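# Bench notes in pictures: spoons from the Flellow shed

Most of the work on this page is small. Spoons, spatulas, a butter knife now and then, all drawn by hand on offcuts and cut out in the shed behind the house at Flellow. I've been at it a few winters and the gallery is only here so family and a couple of people from the Orkonitz market can see what's under way.

Updated 22 July 2026. Click through to the older pages for the bowls and the breadboards.

## Drawing on the blank

I sand the face before I draw, which some people think is the wrong order. A pencil skates over rough grain and I end up drawing the same line twice. On a smooth pale board I can keep it faint and rub it out later without leaving a groove.

The long shape here is narrow and tapers at the lower end. I like a fine line, so it's only a little darker than the wood. The grain goes wavy through the middle and upper part of the board, and I'd sooner have some of that in the piece than lose it all to the scrap bin. 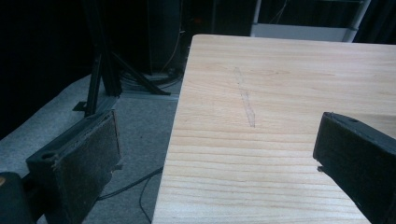
## Patterns and sizes

I keep a few cardboard patterns on a nail by the door. The Berka is the short one, 152 mm from end to end, meant for jam and sugar. The Lindqvist is longer and thinner, and it's the one people ask for at the market. Neither name means much – they were written on the boxes I cut the cardboard from.

When a pattern gets soft at the edges I trace it onto a fresh piece and throw the old one out. I've been meaning to make a set in thin ply and haven't.

## Cutting and finishing

- Rough cut with the coping saw, staying 2 mm outside the line.
- Knife work next, always down towards the narrow end.
- Sand again by hand. Power sanders take off more than I want.
- Two coats of food-safe oil, left overnight between coats.

A butter knife takes me up to 90 minutes if the knife is sharp. A spoon is a good deal slower on account of the bowl, and I don't rush those.

## Orders

I take five orders at a time and the list is full until October. If you'd like your name on the next one, leave a note with Lenni Kuusisto at the Orkonitz market stall and say which pattern you're after. Left-handed spatulas are fine, just mention it. Please don't ask for dark colours, as I don't stain anything.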